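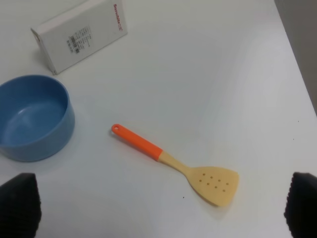 Section 3: Preparing and charging your Festance pendant

3.1 Before you start

Read this section through once before opening the pouch. Preparation takes about an evening, most of which is waiting. The steps are the same for the Gill (silver chain) and the Skurko (leather cord), except where noted. If you have the Mitel ring, go to Section 4.

You will need:
- the pendant in its pouch
- one white candle and a steady holder
- a small dish of coarse salt
- a clean cotton cloth
- paper and a pen

Note: The candle is not supplied. Any plain, unscented candle will do. Tea lights burn out too soon for the full preparation.

3.2 Clearing the pendant

The pendant passes through several hands before it reaches you. Clearing removes what it has picked up on the way.

1. Wash and dry your hands.
2. Lay the cotton cloth flat and place the dish of salt in the middle.
3. Take the pendant out of the pouch by the chain or cord. Try not to touch the stone yet.
4. Rest the pendant on the cloth beside the dish, with the engraved side facing up. Gill pendants must not touch the salt, which will mark the silver. The Skurko can be laid directly on it, but keep the cord clear.
5. Leave it for 30 minutes. You may stay in the room or go out, but switch off any television or radio.
6. Wipe the stone with a corner of the cloth and put the salt to one side. Do not use it for cooking.

Caution: Do not clear the pendant under running water. The setting is glued, and water will loosen the stone over time.

3.3 Setting your intention

1. Light the candle and place it at arm's length.
2. Write down what you want the pendant to guard or bring. Keep it to one sentence. "I travel safely" works better than a list of places.
3. Hold the pendant in your left hand, stone against the palm, and read the sentence aloud three times at an ordinary speaking pace.
4. Fold the paper twice, away from you for protection or towards you for luck and love.
5. Put the folded paper in the pouch and the pendant on top of it.
6. Put out the candle with a snuffer or a lid. By custom it is not blown out.

Note: If you lose your place or are interrupted, start again from step 2. There is no need to repeat the clearing.

Caution: Never leave a lit candle unattended. Keep it away from curtains, children and pets.

3.4 First wearing

Leave the pouch under your pillow or beside the bed for one night, then put the pendant on in the morning before you speak to anyone. Wear it under clothing for the first 2 days. After that it can be worn openly – many owners prefer to keep it covered anyway.

Take it off for bathing and swimming. Other people may look at it, but if someone else has worn it, repeat 3.2 and 3.3.

3.5 Renewing

Renew the pendant once a year. Most owners do this in December, before the new year, using a fresh sheet of paper. Burn or bury the old one without unfolding it.

The pendant is sold as a spiritual item and does not replace medical, legal or financial advice.

Text by Ubaldo Cirillo, revised 21st July.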